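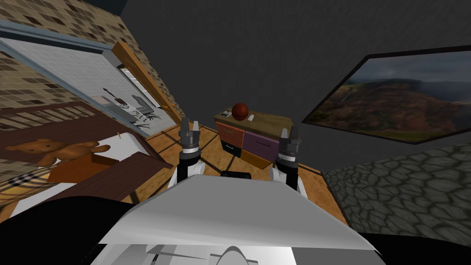 Unit 6: Choosing a Simulation Package for Household Robot Work

Handout for sections 1 and 2. Revised Jun 14, 2018.

Reading before class: the Bikar user guide, chapters 2 through 4. Skip the licensing appendix.

6.1 What is being reviewed

Bikar is a simulation package for two-armed robots, sold by Pundside. It comes as a program plus a library of furnished rooms. The user drives the robot from a headset and two hand controllers, and the program records the motion of both arms along with what the robot sees. The recordings can then be used to train or test a control program.

We will look at Bikar as a buyer would. The question for this unit is whether a small lab with one real robot and a limited budget should pay for it, and for what kinds of tasks. You are not being asked to like it or dislike it. You are being asked to say what it is good for and to back that up.

The course has a teaching license through the Premville campus. It covers the machines in the basement lab only. Do not copy the room library to your own computer.

6.2 What you get

The base package contains:

The simulator and the recording tool
One robot model with two arms and parallel grippers
A library of 348 household objects
41 furnished rooms, mostly bedrooms, kitchens and offices
A playback tool that exports to plain text and video

The object library is uneven. Balls, boxes, toys and furniture are well made. Soft goods are weaker. A teddy bear in Bikar is a solid shape with a picture of fur on it, and it will not squash when a gripper closes. If your task depends on how cloth or stuffing gives way, the package will not help you much, and you should say so in your report.

The rooms look busy, and that is by design. Wall and floor surfaces are swapped between versions of the same layout, so a bedroom may have a stone wall on one side and mosaic tile on the other. Pundside sells this as a feature called surface mixing. The reason for it is covered in Unit 4: a vision system trained in one plain room tends to fail in the next one. Colors on furniture change too. A dresser in the bedroom set can have orange, purple and black drawers all at once. Write your task instructions with that in mind. "Open the purple drawer" is a fair instruction. "Open the brown drawer" may not match anything in the room.

6.3 The viewpoint

The default view is from the robot's head. The top of the torso takes up the bottom center of the picture, with an arm rising on each side. Students often ask for a camera placed off to the side, and Bikar has one, but leave it off for the graded runs. A control program on a real robot gets only what its own cameras see, and parts of its own body will block some of that.

Two points to watch for in the head view:

The torso panel hides the floor directly in front of the base. Objects dropped there are lost from sight until the robot backs up.

A gripper held in front of a drawer can look closer to the handle than it is. Depth is hard to judge from a single still. Use the headset for reaching and save the flat screen for playback.

6.4 Strengths

Setup is short. A new room loads in under a minute on the lab machines, and resetting it puts every object back where it started. With a real robot, resetting a bedroom between trials means walking over and picking things up.

Nothing breaks. You can run the gripper into the side of a dresser at full speed and lose nothing but the trial. For first attempts at a task this is worth a great deal.

The recordings are clean. Each one stores joint positions, gripper opening and object positions on the same clock. Getting that much from a real arm takes extra equipment and a good deal of sorting afterward.

6.5 Weaknesses

Contact is the main one. Sliding and rolling are handled acceptably — a basketball on a dresser top will roll off if you nudge it — but grasping is too forgiving. Two gripper fingers that touch a handle at a poor angle will often hold it anyway. Bisht, the competing package covered in Unit 7, is stricter here and also slower.

Drawers all use the same friction setting. You can change it by hand in the room file, one drawer at a time. There is no tool for doing this across a whole library.

Support is by email only. In April we sent Pundside a question about drawer limits and got a full, useful answer nine days later.

6.6 Lab work

Work in pairs. One partner drives and the other keeps the log. Change places at the halfway point.

Step 1. Load a bedroom from the library and start the recorder. Check that both arms respond before you touch anything.

Step 2. Pick a task with one moving part, such as opening a drawer. Write the instruction down in one sentence before you try it.

Step 3. Run the task ten times with the same surfaces. Reset after each run.

Step 4. Turn on surface mixing and run it ten more times.

Step 5. Export the recordings and mark each run as done, partly done or failed. A drawer that opens less than halfway is partly done.

Last year's class turned in 159 usable runs. Most of the rejected ones had no written instruction attached, so there was no way to mark them.

6.7 Report

Two pages, one per pair. It is graded out of 100 points:

Task and instruction, 15
Results with and without surface mixing, 35
Limits of the package for your task, 30
Recommendation to a buyer, 20

The recommendation should name a buyer and a task. "Good for research" will not get points. "Worth it for a lab that needs drawer and cabinet data and has no spare arm" will, if your results support it.

Keep your recordings until grades are posted. You will need the same instruction sentence again in Unit 7, where you repeat the task in Bisht.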